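Stop folding your shirts. I folded mine for 30 years and I want those hours back. A shirt in a drawer gets creased, and then it gets ironed, and then it goes back in the drawer and gets creased again. A shirt on a rail stays as it was.

People say a rail takes up room. Mine is just over three feet long and stands where the dresser used to be. The dresser went to a neighbor in Movwood in June and I have not missed it.
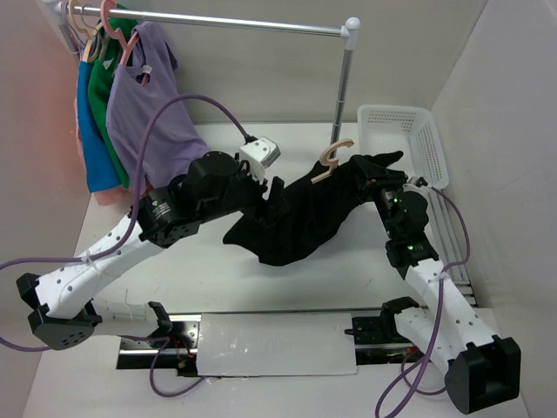 What about sweaters? Those should still be folded, as a hanger pulls the shoulders out of a heavy knit.

My friend Hashini Jayawardena keeps 41 pieces in drawers, all rolled, and says she can find any of them in the dark. Maybe so. She also owns two irons.

The other complaint is looks. An open rail shows everything you own, and a guest will see the old stuff - fine, let them. I got rid of nine things the first week because I was tired of looking at them. The drawer had been hiding them from me since I lived in Ondville, and I paid movers to carry them here.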